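Folding with a gripper at home – the house rules

Typed up quick so the next person doesn't learn it the slow way. Mostly for the Vatarville crew but anybody can use it.

Before you start
Clear the bed first. Bag, phone, yesterday's socks, all of it off. Cables down the side, never across where you'll be standing. Check the finger pads for lint, wipe with a damp cloth, let them dry.

Pets out and door shut. Cats love a moving gripper. If one gets in, stop, open the fingers, put the tool down, start that take over. Don't try to finish around it.

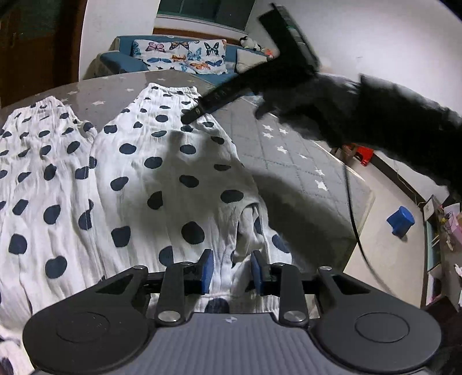

Page last changed: February, G. Motaung

Soft trousers and pyjama bottoms
Lay them out flat, waistband at the far end. Ruffled waists never lie flat – don't fight it. Pinch a fold of cloth between the pads, not a single layer, single layers slip. Close slow. Lift straight up before you pull sideways. If teh cloth creases deep, let go, smooth by hand, go again.

Quilted covers
Pads will grab the quilting as well if you press down. Come in low and light. Polka dots on a grey starred cover are easy to tell apart, white on white is a pain, change one of them.

Stopping rules
Anyone in the room can call stop. Kids too.
Fingers near the linkage – stop.
Cable pulled tight – stop.
20 minutes then a break, 12 if your wrist is sore already. Swap hands if you can.

Log it
Write down bad takes as well as good ones. We were at 1,934 last count and 68 had no note at all, wich makes them useless. One line is plenty: "cat", "slipped", "dropped it".

Towels and fitted sheets still to come. Gerrit has the notes.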